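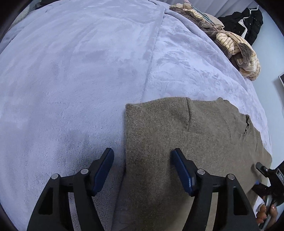 Olive-brown jumper on the lavender bed cover.

4 min read

18/11/2018

Frost on the shed roof until mid-morning, no wind. Read the heat meter before breakfast: 2,430 kWh since the reset in January. That figure is for heat delivered to the radiators only. Hot water is on the other branch and has no meter, so it can't be compared directly with the oil bill.

Spent most of the day on the upstairs circuit. The back bedroom has been slow to warm since the clocks changed and I had put it down to air. Bled the radiator and got a short hiss, then clean water. Inlet pipe too hot to hold, return pipe barely warm, bottom of the panel cold along its middle. A cold top would mean air; a cold bottom middle is sludge, or too little flow. Opened the lockshield valve a quarter turn and waited. Slight improvement at the return, none at the bottom of the panel. Sludge, then, at least in part.

Isolated both ends, drained the radiator into the washing-up bowl and carried it down to the yard. Black water for the first few minutes with the hose on, then grey, then clear. Turned it over and repeated from the other end, tapping the panel with the rubber mallet. More black. The paint is sound and there is no rust at the seams, so it went back on the wall. New tape on both tails. The left-hand nut wept on refilling and needed a further eighth of a turn. Dry after lunch when checked with tissue.

Topped up the inhibitor through the towel rail. The Zidwood leaflet gives the dose by number of radiators, which is a poor way to do it when ours are all different sizes. Used a full bottle. The old one from the cupboard was past its date and had separated, so that goes to the tip at Plunside.

Balancing took the rest of the afternoon. Method as last year: all thermostatic heads off, all lockshields open, boiler on, note the order in which the radiators heat up, then throttle the quickest ones. The landing is still far too quick. It sits nearest the pump and takes whatever it is given. It is now open by a third of a turn and I would go lower if the valve were not so coarse. The back bedroom came up third, having been last on the previous list.

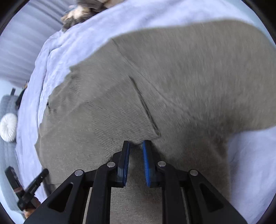

Same bed cover, knitwear laid out.

Went into the loft with the torch while the circuit was running. Insulation is 300 mm over the main part, cross-laid, and still at full depth except by the hatch where I have knelt on it. Over the back bedroom the top layer had been pulled away from the eaves. Draught there easily felt with a wet finger. Pushed it back, but left the ventilation gap clear. The hatch itself has only a strip of foam round it and wants a proper insulated lid. Measured the opening twice and got two different widths. Will measure it again in daylight.

Martti Manninen rang at five about the cylinder. Harju can supply the 300 litre version but not before the new year, and the coil connections are on the opposite side from ours. He thinks the pipes can be crossed behind it. I think there is not enough room behind it. He will send the drawing. The alternative is the model they stock at the Tralach depot, which is smaller and has no second coil, and would rule out ever adding the stove.

Settings as left tonight:

Boiler flow: 65.
Pump: speed 2.
Room thermostat: 18.5 day, 15 night.
Back bedroom valve: 3.
Landing valve: 2.

The boiler ought to run cooler than that, but one change at a time. If the house holds 18.5 through a frosty night I will bring the flow down to 60 and read the meter at the same hour each morning. The old readings were taken at any time of day and are close to useless for this.

Still to buy: PTFE tape, one 15 mm drain cock, foam board for the hatch. The radiator key is on the landing windowsill.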